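21 December 2019
Reading time: 1 min

Last entry before the break, and I promised myself it would be a tidy-up list and nothing else! The lab has got away from us since the Skitel boxes came in, and I'd like to walk in next year without stepping sideways round everything. 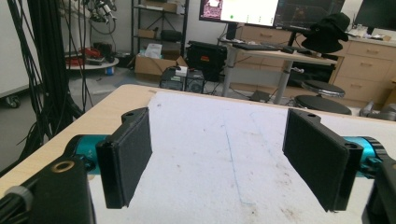
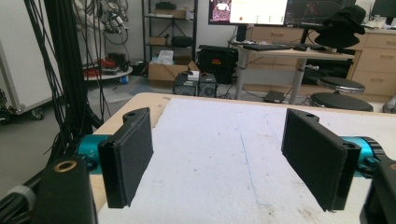
First job is the cables. I got 17 of them labelled this morning (both ends, be proud of me) and then ran out of tape, so the rest of that bundle stays as it is for now. Jarum do a roll of 1000 labels and I've put one on the order.

The table covering wants changing too, it's got those little brown marks all over and I don't think they'll rub out. Please redraw the blue line when you put the new one down, I use it!

Shelves: I've made a start on the list. Anything from Itia goes at the bottom, it's heavy. If you're looking for part 2438, it went back to stores, so stop asking me. Still can't find the Filali paperwork.

Oh, and the small round table is not a shelf. I know I'm the worst for it. Will clear my bits off before I lock up, then home.

0 comments · 2 shares
Contact the lab | © 2019 | Back to top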